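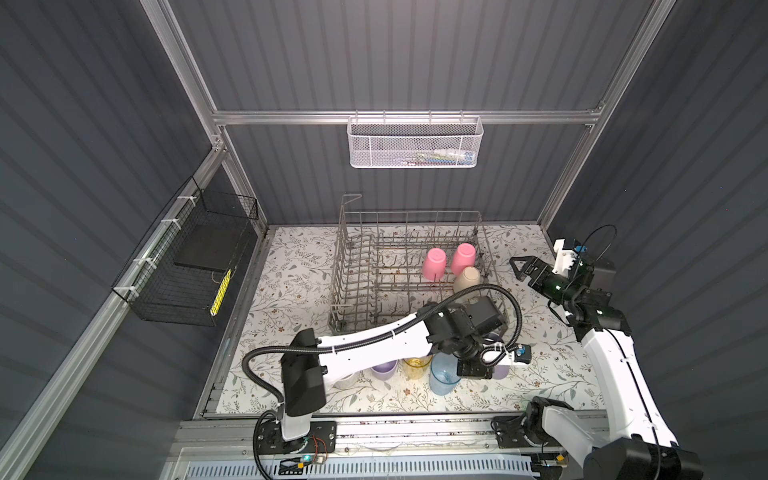 Callby repair and reuse centre opens kitchen loan shelf

2024-06-01

Households in Callby can now borrow cups, plates and dish racks free of charge from a loan shelf at the Nodum reuse centre.

The shelf opened this week with 600 items, all of them given by residents since November. Plastic cups make up the largest share, followed by side plates and cutlery. Anyone with a Callby address can take items for up to 15 days, and there is no deposit.

Kam-wah Tai, who runs the centre, said most requests so far had been for children's parties and family meals.

"People don't want to buy thirty cups for one afternoon," Tai said. "They take a crate, use it and bring it back."

Borrowers are asked to wash everything before returning it. Cups are then put through the dishwasher again at the centre and left upside down on a rack to drain before they go back on the shelf. Chipped or cracked pieces are taken out of use.

The centre spent £1,838 on shelving and a second-hand dishwasher. Ching-wen Tsai, who keeps the loan book, said 154 households had signed up.

More dish racks and serving bowls are wanted. They can be handed in at the side door on Flurkik Lane during opening hours.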